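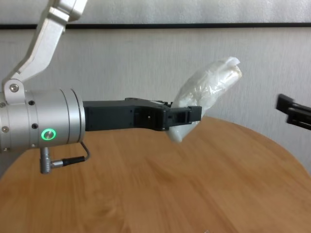
Most complaints about noise in small restaurants are complaints about reverberation, according to Stamatia Karras. She has measured dining rooms for the acoustics firm Arkholm for six years and spends most of a working day with a sound level meter and a tape measure. A round wooden table, she says, does very little for a room either way. "It's a hard reflector with a small area. People ask me whether they should change their tables. The table is maybe the last item on the list. The ceiling is the first."

Her current job is a 60-seat dining room in Puvidbridge, owned by Omar Karaki. The room has a plaster ceiling, a tile floor and one long glazed wall. With the room unoccupied, Karras measured a reverberation time of 1.4 seconds at mid frequencies. Her target for a room of that volume is 0.7.

"At 1.4 you get the feedback loop," she says. "One table raises its voice, the next table compensates, and by eight o'clock the whole room is up 6 decibels on where it started. The kitchen is usually blamed. In this case the kitchen door was shut for most of the evening."

Karaki had already tried curtains. Karras left them up, but describes them as thin and hung too flat against the glass to absorb much below 1,000 hertz. "Speech has a lot of energy at 500. If the fabric is light and there is no air gap, the 500 goes straight through and comes back."

Her specification calls for 300 square feet of mineral fiber panel, two inches thick, suspended 5 inches below the plaster. The gap matters as much as the thickness. Mounted directly to the ceiling, the same panels would lose a good part of their performance in the lower speech range, and the owner would have to buy more of them.

Asked about spray-on finishes, she is cautious. "They work when the applied depth is what the data sheet says. I have taken cores where it was half that. With a panel I can see what I bought."

Karaki's own concern was the lighting, which hangs from the same ceiling. The layout was revised twice to keep the panels clear of the fixtures and the sprinkler heads. "I lost one row over the bar," he says. "She moved it to the back wall."

Installation is planned for September, with the room closed for two days. Karras will repeat the measurements at the same microphone positions, first unoccupied and then during a Saturday service.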